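Novolska Opens Kitchen and Tableware Store in Kornitz

KORNITZ, 30 Jun 2022 - Novolska, a retailer of kitchen and dining goods, will open a new store on Menon Street in July. It is the company's fourth location and its first in Kornitz.

The store takes over the former Posusico shoe shop, which closed last winter. Sales space covers the ground floor, with a workshop and stockroom upstairs. The original shop windows have been kept and the entrance has been widened for strollers and wheelchairs.

Novolska will carry cookware, serving pieces, table linens and storage. Knife sharpening will be available at the counter, with most orders ready in 3 days. Customers who bring in an old pan for recycling will receive 20 percent off a new one through the end of July.

The opening creates 5 full-time jobs. Hiring is complete for the sales floor, and applications are still being accepted for a part-time position in the stockroom.

Trays and clear tiered display racks are among the items for people who host at home or sell at local markets.

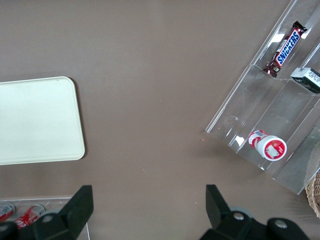

Iveta Hájek said the street had gone too long without a place to buy ordinary things for the kitchen, and that she hoped the store would "stay open late enough for people who work."

Store hours will be posted at the entrance before opening day. Parking is available behind the building, with access from the side street.

Press inquiries may be sent to the Novolska main office.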